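**Festplatte aus altem Dell-Tower ausbauen - was muss ich lösen?**

Der Rechner soll zum Wertstoffhof, die Platte möchte ich behalten. Sie steckt in einem blauen Kunststoffrahmen. Muss ich den abschrauben?

*Rebecca Tedesco*

**Stusov**

Nein, ohne Werkzeug. Netzstecker ziehen, Gehäuse auf die Seite legen, Deckel ab. Dann SATA- und Stromkabel von der Platte abziehen. 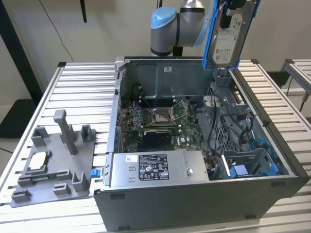
Danach die blauen Schienen leicht zusammendrücken und die Platte samt Rahmen herausziehen. Wenn es klemmt, hängt meist noch ein Kabel - nicht reißen.

**Montoya**

Hatte 5 davon, ging immer so. Netzteil nicht öffnen!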